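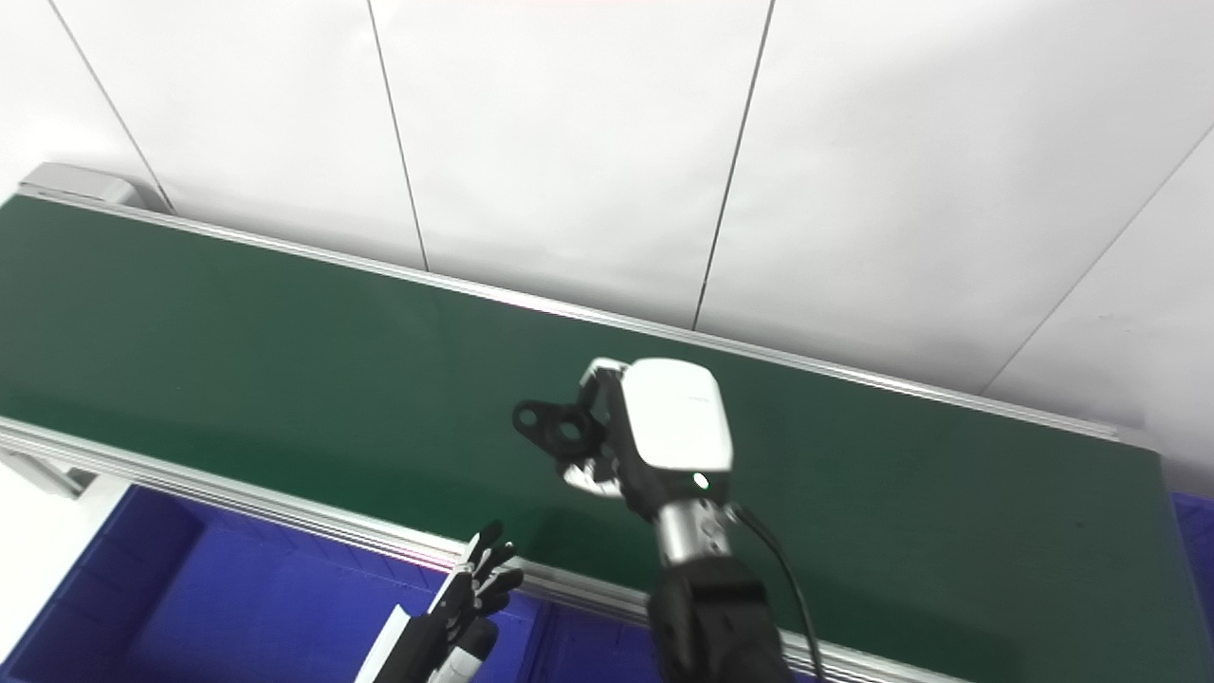
Home About Archive Reading List Contact

On the Keeping of Household Records

In September my family closed the house in Salem where my aunt, Ifigeneia Kalogeropoulos, had lived for 33 years. The work of sorting her papers fell to me, and I wish to set down what I learned from it while the details remain fresh.

My aunt kept everything. The hall closet held 21 boxes, most of them labeled by year, and a few labeled only "Perik," which I took at first for a person. Perik was the heating company. Every invoice was present, along with the notes she made during each service call, including the time the technician arrived and whether he wiped his shoes.

I began by reading each sheet in full. This was a mistake. After two evenings I had finished half of one box and had become very well informed on the subject of storm windows. My cousin, Tomás Matos, then proposed that we sort first and read later, and the pace improved at once. We used four groups: legal, tax, medical, and personal. Anything concerning the sale of the house was placed in a separate folder on the kitchen counter and was not to leave it.

The legal papers required the most care. The deed was located inside a cookbook, between two pages on pickled beets. A letter from the county about the rear fence, which we had been asked for twice, was found in the folder for the car. I would advise any reader in a similar position to open every book before giving it away — the cookbooks in particular.

Letters are a harder matter. We counted 136 from her friend Nosipho Mthembu, covering most of their adult lives. Mrs. Mthembu was consulted by telephone and asked that they be returned to her, with the exception of those written in the year my uncle died, which she felt should stay with the family. I have followed her wishes.

The question of scanning was discussed at length. Tomás favored scanning all of it. I held that a scan of a gas bill serves no one, and we settled on the personal papers and the deed. The work is perhaps one third complete. The remaining boxes now stand in my dining room, where meals are presently taken at one end of the table.

I have since begun a folder of my own. It contains the deed, the will, the insurance policy, and a sheet stating where the other things are. My sister has been told which drawer.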